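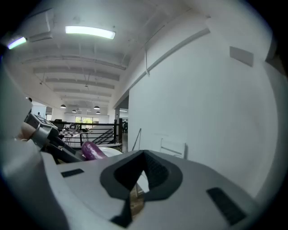
Attachment 1: wrist view, purple item and white dish, upstairs office

Ticket 664
Project: Mabuza kitchen tasks
Opened by: Zohreh Dehghan
Assigned to: Hendrik Potgieter
Priority: normal
Status: closed

Problem as reported
Demos from hand-held gripper 2 are being thrown out at the import step. The message is "pose track lost" and it comes up during the microwave part of the task. Gripper 1 on the same task imports fine. I have restarted the import machine and copied the files over again, same result. Out of 20 demos recorded on 15th July, roughly half were rejected. The ones that pass look normal when I play them back.

Reply – Hendrik Potgieter
Please send the import log and two rejected demos, uncut. Which firmware is on the gripper? Also, was the mapping pass done before the first demo or skipped?

Reply – Zohreh Dehghan
Log and files are in the Trelau shared folder. Firmware is the December build on both grippers. The mapping pass was done once, walking slowly from the table to the railing and back. It was not repeated for the microwave.

Reply – Hendrik Potgieter
Thanks. I went through both files. Tracking is good in the open room, where the camera has the ceiling beams, the lamps and the railing to hold on to. It goes bad once the gripper is at the oven opening.
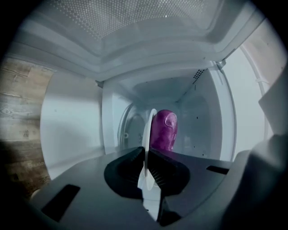 The inside walls are smooth and white, so the tracker has very little to match there. With the camera this close it depends on the vent holes, the mesh and whatever wood grain is left at the side of the view. If the hand moves fast at that point, the track drifts, and the import check rejects the whole demo. That is the check doing its job, so please don't turn it off. A drifted demo will teach the arm to reach for the wrong spot.

Things to try, in this order:
1. Redo the mapping pass and include the microwave with the door open. Go up to the opening, hold for a couple of seconds, back out.
2. Slow down on the way in and on the way out. The middle of the task can stay at normal speed.
3. Check that the exposure is locked. On auto it can jump when the view goes from the bright room to the oven.

Reply – Zohreh Dehghan
Exposure was on auto on gripper 2 and locked on gripper 1. I must have missed it after the lens was changed. Locked it, redid the map as described and recorded a short set. Two rejected, both mine, I pulled out too fast. The rest imported.

Should the old rejected demos be kept?

Reply – Hendrik Potgieter
Keep the raw files but leave them out of the training set. I can rerun them against the new map later, though I wouldn't count on getting many back. I have added the exposure setting to the Sammont start-up sheet, and the Caltdale team will get the same change.

Resolution: exposure locked on gripper 2, mapping pass extended to the microwave opening.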